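Project report, Game Design Workshop, spring term
Submitted by: Eglītis

# Supply Lines in *Skurnska*: Fixing the Rule Everyone Skips

## 1. The problem

*Skurnska* is a two-player miniatures game about a river campaign in a country that doesn't exist, fought at 1,000 points a side. I started it last year for a different class, where it got a decent grade and a margin note reading "does anyone use section 6?"

No one used section 6. Section 6 was supply. Each unit tracked ammunition, food and something I had called Resolve, on three separate dials, and all three were adjusted at the end of every turn by consulting a table that was itself adjusted by weather. I was proud of the weather. My testers would get through one turn of it, look at each other, and agree that both armies had eaten a large breakfast.

The goal of this project was to replace section 6 with something people would play without being watched by the designer. I set three conditions. The new rule had to fit on one side of a reference card, it had to be capable of losing you the game, and it could not involve dials.

## 2. Playing surface and scale

The original game assumed a full-size club table. The new version is built for furniture people own, so all movement values were cut by a third and the longest gun range was shortened to match. Artillery used to reach from one board edge to the other and into the hallway.

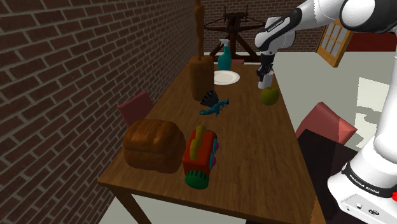
*Figure 1. Dining table with one long edge close to the wall.*

A table against a wall has only one comfortable long side, and that matters more than I expected. In the old setup the players faced each other across the short distance, which left someone wedged against plaster for three hours. The revised deployment puts both armies at the short ends. Fronts are narrow, flanks are closer to the table edge, and cavalry has less to do. Cavalry players have told me about this at length.

## 3. The Tenel rule

The replacement is named after Tenel, the town at the center of the first scenario, and it goes like this:

1. Each side places one depot within a hand's width of its own table edge.
2. A unit is in supply if you can trace a line from it to the depot, through other friendly units, with no gap longer than one infantry move.
3. A unit out of supply may move or shoot in its turn, but it can't do both.
4. A unit out of supply for two turns in a row must retreat toward the depot or surrender.

That is the complete rule. The first draft had a fifth point about bridges. It was a good point, and it doubled the length of every game, so it now lives in an appendix with the weather.

The full rulebook stands at 1,484 words. The old one had more than that in section 6 alone.
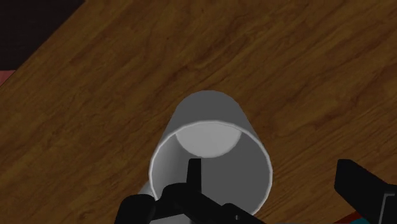

*Render: Fellia*

## 4. Testing

I tested in two ways. The first was a script that played the Tenel scenario against itself, with both sides following simple orders: advance, hold, or go for the depot. It completed 1,979 games before my laptop went to sleep, a number I would defend as methodology if I had chosen it.

The script taught me that going straight for the depot was far too strong. Whoever moved first sent one fast unit down the table edge, sat on the supplies and waited for the enemy to starve. I fixed this by letting the depot shoot once per turn, badly. The garrison is assumed to be clerks.

The second method was people. I ran 40 games with classmates between February and March, all of them at 1,000 points. The humans never found the trick the script had found, and instead lost by marching their whole army forward in a clump with a long, thin, hopeful string of militia behind it. I consider this historically accurate and have left it in.
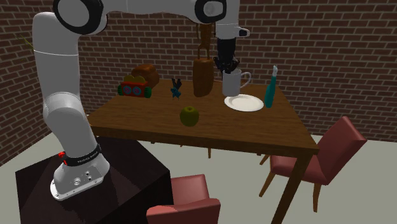

Measuring was the commonest source of arguments. Tracing a supply line meant laying a tape measure through a crowd of painted figures, and somebody's flag always went over. In the last round I dropped the tape for supply and switched to round templates: if the edge of a template touches both units, the line holds. Cardboard discs were the official version, though anything flat and circular works once both sides agree on it, and a round plate like the white one under that mug would make a perfectly good hill or a very generous supply zone. Templates are quicker than tape. They are also less exact, and the rule now says that doubtful cases go to the player whose units are in question.

## 5. What still doesn't work

- Defenders in the Tenel scenario have little reason to leave town, and most don't.
- The surrender rule is clear on paper, yet players keep asking whether surrendered units can be rescued. At present they can't. I may give in.
- The reference card fits on one side only in a font size my advisor called "a choice."
- River crossings need the bridge rule back, in a shorter form.

I plan to deal with the defenders first, probably by having the granary catch fire on turn four. The bridge rule is being redrafted and is currently longer than before.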